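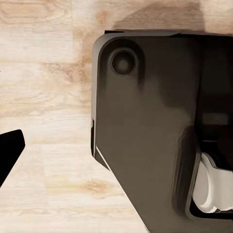
Dwivedi
Workshop tech and reviewer, Tustport
18 June 2022

I've had the Sirham parallel gripper on trial since April, first as a model in the simulator and then as the real thing bolted to our little bench arm, and I've grown fonder of it than I expected to (my old Drudgate unit is sulking in a drawer).

I always start in simulation, with the wrist camera mounted in close, as I like to know what view I'll be stuck with before I spend any money. With the Sirham you do give up a fair bit of it. The dark housing fills most of the right half of the picture, and if you're hoping to see both fingers in full, you'll want to move the camera back or choose a slimmer gripper. The gap over the wood is nice and open though, and a pale finger on one side with a black one on the other makes it very easy to tell which is which. I wish more makers would think about colour like that!

On the real arm it's been a treat. I ran 819 picks with wooden blocks and tea tins and dropped 9, mostly the tins, and mostly my own fault for setting the force too low. The Drudgate dropped 31 over the same list. Setup took me 3 evenings, one of them lost entirely to a cable I'd plugged into the wrong port, so don't let that put you off.

My grumbles are small ones. The manual is thin, the controller software forgets your favourite grip width every time you close it, and I'd have liked a spare set of fingers in the box for the price. I'm keeping it on the arm all the same, and next I'll be trying it with the longer fingers.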